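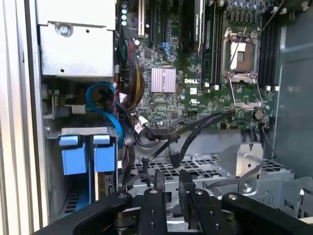
A Dell desktop on the strip-down bench at Trutside, with the gripper at the lower end of the board.

14 comments | 37 shares

The first thing the workshop manager at Trutside wants to talk about is the bench. "Everyone asks about the arm," she says. "Ask me about the bench! I spent more evenings on the bench than on anything else in that budget."

Trutside takes in retired office computers, strips them for parts and sells on what is worth selling. Last July it put in its first robot cell, bought through the supplier Vendesent, and a second is now being priced. She has kept every version of the spreadsheet and opens them one after another with obvious delight.

The first version had a single line for the robot and a single line for "fitting". By the fourth there were separate rows for fingers, cabling, a camera at the wrist, guarding, training days and a new floor socket. "The arm was less than half of it in the end," she says. "I'd tell anyone to start from the other end – write down the job, then everything the job touches, and put the arm in last."

The job, in her case, is the inside of a desktop case, and she is plainly fond of it. "You've got memory slots, drive trays with those lovely blue handles, cables going every which way. A tray wants a good firm pull. A thin cable wants almost nothing. So which fingers do you buy?" They bought 2 sets and use both. She had put down 800 pounds for spares in the first year, mostly fingertips and bolts, and says she would put down the same again.

Cables are where her planning went wrong. The trial at Vendesent's place used tidy machines with the leads tucked away, and the times looked wonderful. "Then you open a real one and there's a great bundle of yellow, black and red across your path. We'd worked out our payback on the tidy ones." The revised sum uses a mixed pallet of roughly 270 machines, picked without looking inside, and it pushed the payback date back by months. She was glad to know before signing for a second cell.

Her other piece of advice is to get quotes written against the same sheet. Nic Giolla, the firm that did the guarding, sent back 3 pages of questions before giving a price. Holitz, which quoted for the software, asked for a box of dead motherboards to be posted over. "I loved that. I paid the postage myself, I was so pleased."

And the people on the benches? They went through the draft budget line by line, she says, and it was one of them who spotted that there was no money in it for somewhere to put the finished parts. Shelving went in the next morning.

The second cell will be set up for drives only, if the figures hold. She is still arguing with herself about lease or purchase, and leans towards purchase for the arm and a lease for the software. "Fingers we buy outright," she says. "You get through fingers."

37 shares
Show all 14 comments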